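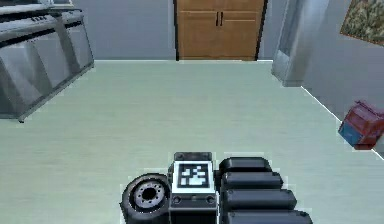

About Us

The Dinstead Ballot Desk is a nonpartisan news and records service covering local and county elections in Dinstead and the three neighboring districts of Koppel, Vundow and Wuna. We publish candidate lists, filing deadlines, meeting reports, campaign finance summaries and certified results. Everything on this site is free to read.

How we started

The Desk was set up by Jahangir Rathnayake, a former county reporter, after the last daily paper in Dinstead stopped sending anyone to election board meetings. The first version was an email newsletter with 50 subscribers, most of them people who had phoned him to ask when a filing period closed. The list now goes to 2746 addresses, and the website carries the full archive.

Jurgita Zariņš joined as records editor the following April. She had worked in the clerk's office in Koppel and knew which documents were public and how to ask for them. She built the candidate database, which covers every contested seat in the four districts, including water board and library board seats that rarely get any coverage.

What we cover

Our main work is the process of elections: who appoints the board members, how polling places are assigned, how district lines are drawn, what happens when a seat falls vacant between elections. When a council has to name a temporary member, we publish the names put forward, who nominated them and how each vote was cast.

We also report on recounts and challenges. In Vundow, a council race was decided by 2 votes, and we posted the board's minutes from each session until the result was certified.

We do not endorse candidates, publish polls or forecast winners. Opinion pieces are not accepted from anyone, including officeholders.

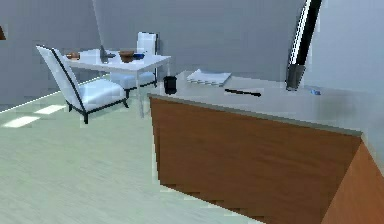

A desk with a black cup on top.

How we work

Reports are written from public meetings, public records and interviews on the record. If a statement comes from a campaign, we say so. We use unnamed sources only when both editors agree, and we keep a public log of each time it has been done.

Results posted on election night are marked "unofficial" and stay marked that way until the county certifies them. Corrections go at the top of the article with the time they were made.

Funding

The Desk is a registered nonprofit. It is paid for by reader donations and a yearly grant from the Wuna Civic Fund. We do not take money from parties, candidates, officeholders or firms that sell election equipment. Any donor who gives more than $300 in a year is listed by name on our funding page. Donors have no say in what we cover and do not see articles before publication.

Contact

Corrections, meeting notices and records questions should go to Jurgita Zariņš through the contact form. Story tips can be sent to Jahangir Rathnayake the same way. Please include the district and the office or board concerned. During the week before an election, the form is checked until 10 p.m.

We cannot register voters or confirm a registration. For that, contact the clerk in your district.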